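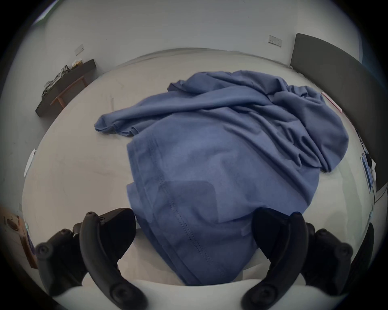
Sleeping after night shifts

Anežka Tichý has worked nights at the Marden bakery for two years. She starts in the evening and is in bed by nine in the morning, when her street is at its loudest.

"The first October was bad," she says. "I slept four hours and thought that was normal."

She now keeps the same bedtime on her days off and has no coffee after 2 am. The blind cost £36. "I should have bought it in the first week."

Her colleague Vangelis Michailidis prefers to split his sleep. "Five hours, then a nap before work. My wife thinks it's odd, but I feel all right on it."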